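Drying at the sink: rack over basin
Speaker notes, Thaddeus Doucet
Schouten kitchen planning day, May, Room 1616
20 minutes including questions

Opening

Skip the introduction if Yogesh has already done it. Start with the scope: hand washing in a small kitchen, one person, a double-basin sink, no counter space set aside for drying. Dishwashers are covered in the afternoon session. Refer those questions to Yogesh Shakya.

State the problem in one sentence. A drying rack on the counter takes up the most useful work surface in the kitchen and needs a tray under it, and the tray needs emptying. A rack set over one basin drains into the sink and gives the counter back. The price is one basin.

Ask who in the room has a double sink at home and who uses both sides for washing. In past sessions few hands have stayed up for the second part. Do not spend more than a minute here.

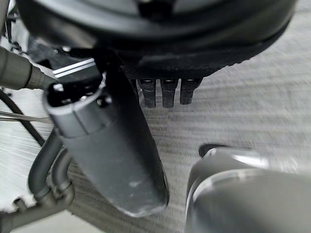
Define terms before going further. "Wash side" is the basin where the scrubbing happens. "Rack side" is the basin under the rack. "Transfer" is the movement of a clean piece from one to the other. The Tumetti handout says "drainer" where I say "rack". Same thing. Mention it once.

Choosing the rack side

Three checks, in this order.
1. Basin size. If the basins differ, wash in the larger one. Pans set the limit, and a pan that has to be turned on edge to fit under the faucet will splash the counter.
2. Faucet swing. The spout has to reach the wash side without passing over the rack at plate height. Tall plates lose this contest.
3. Landing space. Leave clear counter beyond the rack side for pieces coming out. If there is a wall there, reverse the layout or accept a longer carry.

Handedness comes up every time. A right-handed washer usually holds the piece in the left hand and the sponge in the right, then swaps. Either layout works once the swap is habit. I would not move a rack for it.

Rack geometry

A rack over a basin has two jobs - stay put and hold pieces apart. The frame should bear on the basin rim on at least two sides. A frame that bridges only on its corners will rock when a plate is pushed into the back row. Check this with the rack loaded.

Bar spacing is a compromise. Narrow spacing holds flat plates close to vertical, and coupe shapes and shallow bowls will not seat. Wide spacing takes the bowls and lets the flat plates lean on each other. Where two plates touch, water stays in the contact line. The Nevard sheet gives a leave-one-slot rule for curved pieces. I agree with it for anything with a raised rim.

Pass the sample rack around now if it has arrived. If not, keep going.
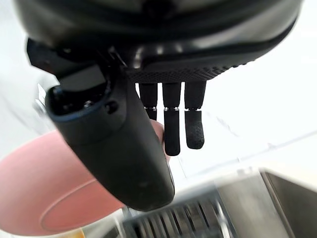

Placing a plate

Slow down for this part. It is the only technique in the talk and people write it down.

Hold the plate at the rim, on the side nearest you. Tilt it before it reaches the bars. Lower the bottom edge into the slot first, then let the plate come back against the bar behind it. Release after it is seated.

The common error is to hold the plate flat, underneath, and tip it at the last moment. The fingers end up between plate and bar and the plate drops the final inch. Chips on the foot ring come mostly from this.

Removal is the reverse. Lift straight until the edge clears the bars, then tilt. Dragging sideways marks the glaze and moves the rack.

Order of loading: back row first, large plates before small, cups last and along the edge. Six dinner plates is the working limit I use for a basin-width rack. After that, dry and put away before washing more.

In the next slide, wash side is on the left, the larger basin, with nothing in it. Rack is on the right with the pink plate on edge between the bars. Point out the strainer in the left basin, off toward its near right corner. An off-center drain leaves more flat floor for a pan.
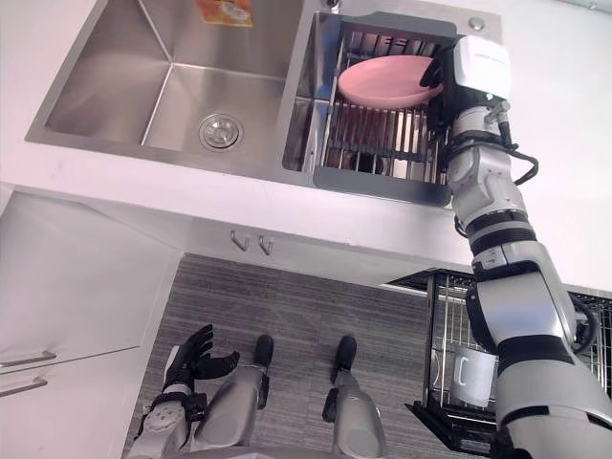
Counter and floor

White counters show drips, an advantage during a trial week. If there is a wet patch beside the rack every evening, the rack is overhanging the rim on that side. Shift it inward and look again the next day.

Towels: hang them below the counter lip if there are hooks, clear of the cabinet doors. Check that the doors still open fully.

Carpet in front of a sink needs to be checked for damp along the cabinet edge. Lift the corner if it lifts. Jirnlow stocks a rubber-backed runner that can be washed, prices on the back table.

Questions

Likely ones:
Does standing water under the rack matter? Yes. Keep that drain open and rinse the basin daily.
Steel or coated bars? Plain steel is easier to inspect. Coated bars are kinder to thin rims until the coating splits.
Can knives go in? Separate holder, points down.

If there is time left, go back to placing a plate and do it again with the large one. Room has to be handed over at 20 past.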